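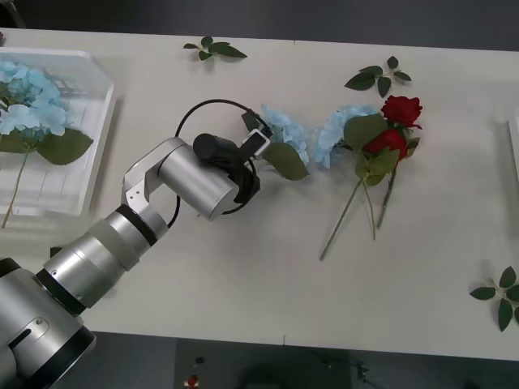
Clorkia to Open Wholesale Cut Flower Market in Soruleck

Rivadeneira Hall will offer florists and growers a shared selling floor, cold storage and early morning pickup

SORULECK -- Clorkia, a regional distributor of cut flowers and greens, will open a wholesale flower market at Rivadeneira Hall in February. The market will sell to florists, event designers, grocers, restaurants and other trade buyers on weekday mornings, with one morning a week open to the general public.

The company has signed up 162 growers to supply the market in its first season. Most of them are small farms that now sell at roadside stands, through subscriptions or directly to a handful of shops. Clorkia will continue to bring in stems from outside the region during the colder months, and these will be labeled with their place of origin.

"Our growers spend too much of the week driving," said Hortensia Valdebenito, general manager of Clorkia. "A farm with forty buckets of snapdragons might make several stops across the county to sell them, and then drive home with whatever is left. They can bring the whole load here and go back to work."

Trade hours will begin at 5 a.m. Public sales will be held on Wednesday from 10 a.m. until early afternoon, after trade buyers have made their purchases. Public customers will pay by the bunch and will not need an account.

A former produce terminal

Rivadeneira Hall was built as a produce terminal and was last used for furniture storage. Clorkia took over the lease last year and has replaced the roof, the drains and most of the electrical service. The original steel doors on the north side have been kept and repaired.

The building has six loading docks. Four are set aside for growers during the overnight delivery period, and the other two are for outgoing trucks. Once trade hours start, all of the docks will be used for pickup. Buyers with vans or cars can load from the side lot on the east end of the building, where carts will be available.

The selling floor is divided into 546 numbered bucket stations. A grower may reserve stations for the season or book them a day ahead, depending on what is ready to cut. Stations are rented at a flat daily rate that includes clean water, a bucket rinse and overnight storage in the cooler. Growers who would like to stay and sell their own flowers may do so. Those who leave after delivery can have Clorkia staff handle sales for a commission.

The hall has two coolers. The larger one is held at a temperature suited to roses, tulips, ranunculus and most other stems. The smaller one is kept warmer for dahlias, zinnias, basil and tropical material, all of which are easily damaged by cold. Both coolers have backup power.

"Zinnias were the first thing growers asked me about," Valdebenito said. "Put them in with the tulips and they go brown by the weekend. We heard that enough times that we changed the floor plan and gave up an office to make room."

Ordering and pickup

Trade buyers can shop in person or place orders ahead of time through Prosora, the market's ordering service. Growers will post what they expect to cut, along with stem length, color and price per bunch. Buyers can hold flowers until 8 p.m. the evening before pickup. Anything not held by then goes to the floor for open sale.

Prosora will run on a phone or a desktop computer. Growers who would prefer to phone in their lists can call the market desk in the afternoon, and a staff member will enter the list for them. Invoices will be combined, so that a florist who buys from several farms in one morning will receive a single bill at the end of the week. Growers will be paid on the following week's schedule whether or not the buyer's bill has been settled.

Held orders will be pulled and placed on labeled racks near the docks before trade hours begin. Buyers are asked to check their orders before leaving. Claims for damaged or short bunches must be made at the market desk on the same day. Claims for flowers that fail early must be made within two days and should include a photo and the bunch tag.

Clorkia will also run a delivery route to shops outside Soruleck. The route will begin with seven towns and will leave the hall after the main trade period. Shops on the route can receive deliveries up to 6 days a week in the spring and early summer, and fewer in winter. The delivery fee is set by distance and is the same for a small order as for a large one. Shops that are interested in being added to the route may put their names on a waiting list at the market desk.

Grading and bunch sizes

All flowers sold at Rivadeneira Hall will follow a common bunch standard, which the company drew up after meetings with growers and florists last fall. Most focal and filler flowers will be sold in bunches of ten stems. Large dahlias, peonies and hydrangeas will be sold in fives. Sweet peas, muscari and other small stems will be sold by the handful, tied at a set width.

Each bunch will have a paper tag with the farm name, the variety and the day it was cut. Flowers may stay on the floor for no more than three days after cutting, with the exception of dried material, branches, and hardy greens such as eucalyptus and ruscus. Older stems will be moved to a discount rack for public sale or composted.

The standard asks growers to strip foliage below the waterline and to cut at the correct stage for each variety. A guide with notes on the most common crops is available at no charge from the market desk. Clorkia staff will check a sample of each delivery. Growers whose flowers fall short will get a call that morning, and the flowers will be sold as second grade or held for the grower to collect.

"Florists told us they can work with short stems and they can work with odd colors," Valdebenito said. "They have trouble when a bunch says ten and has eight. They also want to know when it was cut. So those two things are what we check first."

Plastic sleeves will be used only for roses, sunflowers and flowers going out on the delivery route. Other bunches will be wrapped in paper or sold unwrapped. Buckets belong to the market and carry a deposit, which is returned when they come back clean.

Classes and public events

A workroom at the south end of the hall will be used for classes when the trade floor is closed. The first season's program includes sessions on basic hand-tied bouquets, conditioning and storage, wreath making, and pricing flowers for weddings. A separate set of classes for growers will cover succession planting, harvest timing for new crops, and keeping records for wholesale sales. Growers with reserved stations may attend the grower classes free of charge.

Class fees for the public will include flowers and the use of tools. Participants should wear closed shoes and bring a bucket or box for taking their work home. The workroom is cool year-round, and a sweater is recommended.

The hall will also host a spring plant sale, a peony weekend and a dahlia tuber exchange. Schedules will be posted at the entrance and on the market's website as they are confirmed.

How to register

Trade buyers need a resale certificate or other proof that they buy flowers for business. Registration is free and can be completed online or in person at the market desk. New accounts are usually approved by the next business day. Florists who already have an account with Clorkia do not have to register again, but they will need to collect a new buyer card before their first visit.

Growers interested in selling at the market should submit a crop list, an estimate of weekly volume and the location of their farm. There is no minimum volume. Station bookings for the first month are now open, and growers who book before the market opens will have the station rental waived for their first week.

Parking in the east lot is free for registered buyers during trade hours. Public customers should use the street entrance on the west side of the building -- the dock area will be closed to foot traffic at all times. Dogs are not permitted on the selling floor, apart from service animals.

About Clorkia

Clorkia distributes cut flowers, greens and floral supplies to shops, grocers and event designers. The company is based in Soruleck and operates the Prosora ordering service. Rivadeneira Hall is its first market site.

Media contact

Hortensia Valdebenito
General Manager, Clorkia
Rivadeneira Hall, Soruleck

Reporters who wish to visit the hall before opening may arrange a time through the market desk. Visits during overnight deliveries are possible with two days' notice.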